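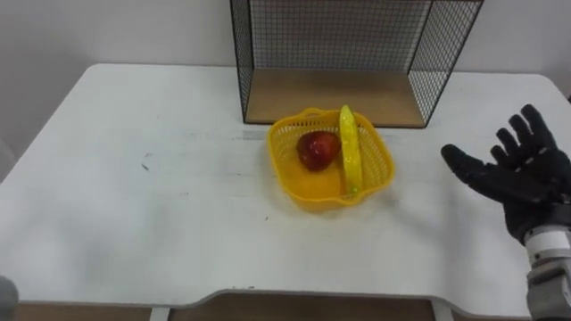 Suvetti Desk Shelf, black mesh

A small open shelf for the back of the desk. It keeps papers, notebooks and the daily small things in one place, and it leaves the front of the desk free for work. The side panels are metal mesh and the base is a wooden board in light brown.

Product number: 809
Sold by: Drullgate Office Supply
Color: black, with light brown base
Assembly: needed, 2 persons not required
Delivery: from our warehouse in Brukedent

Why we carry it

Many customers asked us for a desk shelf that does not need screws in the tabletop. The Suvetti stands by its own weight, so it can be moved when the desk is cleaned or when you change your seat. It is also suitable for rented offices, where drilling is usually not allowed.

The mesh lets air and light pass. This is a small thing, but on a desk near a wall a closed cabinet makes a dark corner, and dust collects there. With mesh you see the dust and you can wipe it.

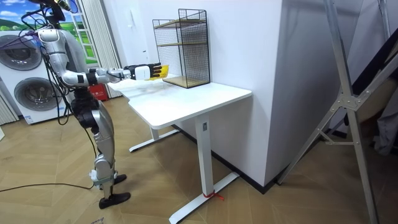
Suvetti mesh shelf, empty, on a sit-stand desk.

Use on height-adjustable desks

The shelf may stay on the desk while the desk goes up or down. Please put the heavier things at the bottom and lower the desk speed if your model has this setting. We do not recommend standing tall bottles or a full vase on it during the movement. If your tabletop is very smooth, use the four felt pads from the bag – they hold better than the bare metal edge.

What customers write

The shelf has been in our catalog since April, and Drullgate has received many comments. Most of them are about the assembly and the base board.
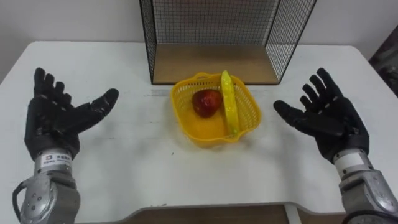

Katene wrote to us that the side panels went together easily, but the base board had to be turned one time because the darker edge was at the back, and she would like an arrow in the instructions.

We agree with this remark. The newer instruction sheet has the arrow. If you have the older sheet, remember only that the darker edge goes to the front.

Assembly

1. Lay both side panels on a soft cloth, with the thin frame edges facing up.
2. Put the base board between them and push until it sits flat on both sides.
3. Close the clips by hand. Do not use a hammer.
4. Stand the shelf up and check that it does not rock.
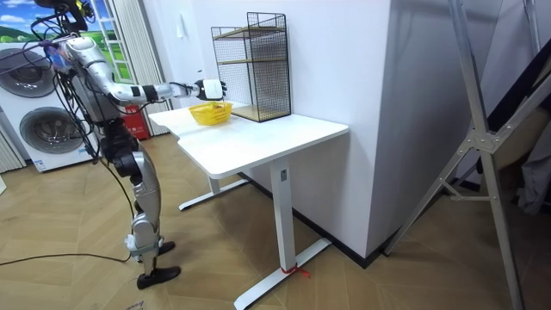
Care

Wipe the mesh with a dry brush or a soft cloth. The board can be cleaned with a little water, but please dry it right away. Strong cleaners can make the black coating dull, and this is not covered by the warranty.

Packing and orders

Larger offices can order full pallets. Please write us the floor and whether there is an elevator – the driver delivers only to the front door unless it is agreed before. Single pieces are sent in a flat box and can be returned unused in the same box.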